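Trandby Server Assembly: demonstrations and baseline results

Trandby is a set of teleoperated demonstrations of server board assembly, together with the policy we trained on them and the results we got. The data was recorded on one workstation with a single arm and a two-finger gripper. Release notes are at the end of this file.

What is in it

The set has 2131 episodes across four tasks: placing a processor in its socket, seating a memory module, putting a drive carrier into its slot, and closing the socket lever. Each episode holds wrist camera video, joint positions, gripper opening and a one-line task instruction. Episodes where the operator gave up are kept and marked with success = 0. Filter on that field if you only want clean demonstrations.

Parts start in a gray tray to the left of the board. Start positions were changed by hand between episodes, so expect parts at odd angles or lying partly over each other.
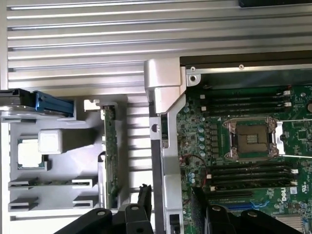
Wrist camera view, processor task. Socket open and empty, processor in the tray at left.

The wrist camera is the only camera. We tried adding a fixed overhead view in an early version and dropped it, since the arm blocked the socket for most of the approach. The cost is that the fingers hide part of the board near the bottom of the image, and the lower memory slots are sometimes hard to see late in a reach.

Method

The baseline, Curkari, predicts short chunks of arm motion from the current image and the last few joint states. We compared two ways of training it. The first uses all four tasks together. The second trains one model per task. Both were tested on the same start layouts, with 20 trials per task.

The joint model did better on the processor and memory tasks. On the drive task there was no clear difference. Lever closing was the weakest for both, mostly from the finger sliding off the lever before it latched. Per-trial outcomes are in results/trials.csv.

Splits

The test split has 279 episodes and was chosen by recording session, so no session appears in both train and test. Please keep it that way if you make your own splits.

Known problems

Gripper opening is noisy in the first July sessions. Some 700 episodes have slightly late timestamps on the joint stream; run tools/shift_joints.py before training. Bright metal panels near the board cause glare in a few sessions.

Release notes

27th March: fixed wrong task labels on the lever episodes, added the timestamp script.

Contact: Nele De Bruijn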